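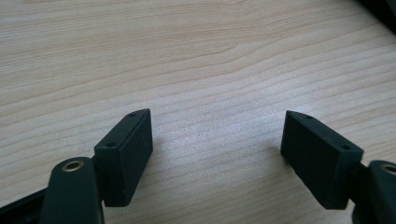 Huko hand-held gripper, fingers open, seen from its own camera.

Huko Hand-Held Gripper with Camera
Cuvevar item 413

The Huko is a two-finger gripper you hold and work by hand. It takes the same finger pads as the Huko arm-mounted gripper, so you can try a pad shape on real objects before you put it on a robot. The camera sits behind the fingers and looks out between them.

Fingers and pads
The standard pads are dark green rectangular blocks with flat inner faces. Each pad has two small round holes in its top face. The finger linkages have rounded ends fitted with brass-colored bushings. Pads are sold in pairs and should be changed in pairs – a new pad facing a worn one will not close square.

Opening and trigger
Maximum opening is 43 mm between pad faces with the standard blocks. A stop screw at the back of the handle limits the opening for small parts. The trigger pulls the fingers closed and a spring returns them. Two springs are supplied. The lighter one is easier on the hand over a long session, and the stiffer one opens faster.

Camera
The camera is fixed at the factory and does not need to be aimed. Both pads stay in view along with the surface behind them. Use even light where you can. Daylight from one side is fine, but it can wash out part of a pale tabletop, so lock the exposure before you record.

Compared with the Lerkthorpe
Many customers ask how this unit differs from the Lerkthorpe hand gripper, which we also stock. The Lerkthorpe opens wider and has curved pads, and it is the better choice for bottles and cups. The Huko is lighter in the hand and holds flat parts, cards and small boxes more evenly. Pads do not swap between the two. Both work with the Mai controller, firmware 22 or later.

In the box
Gripper with camera and standard pads fitted
Spare pair of standard pads
Light spring and stiff spring
Hex key
Cable to Mai controller

The Mai controller is sold separately.

Price and delivery
$2,146 per unit. Units in stock ship in around four working days. Replacement pads and bushings are listed under Huko spares. Units bought before September use the older cable, and an adapter is available on request.

Returns
Unused units can be sent back within 30 days in the original box. Pads that have been drilled or glued cannot be returned.

Page updated February 2026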